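Fingertips nearly touching when closed — zero offset or wear? 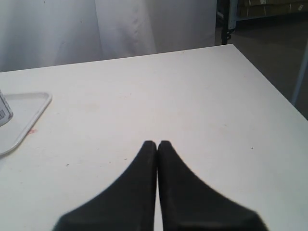
Wrist cam view, both fingers empty, tray off to the left

borkbench
Love this little cell! Is a thin gap like mine fine?

phromma7
Looks lovely. I'd leave it — soft-looking tips like those can creep if they're clamped shut all day.

zullano_fan
Disagree. Re-zero it. I do mine every 1,000 cycles, takes 2 minutes.

phromma7
Every 1,000? Mine's had up to 7,000 between zeros and still picks thin card!

borkbench
Re-zeroing tonight then, and wiping the table — those smudges bug me. Will post the offset.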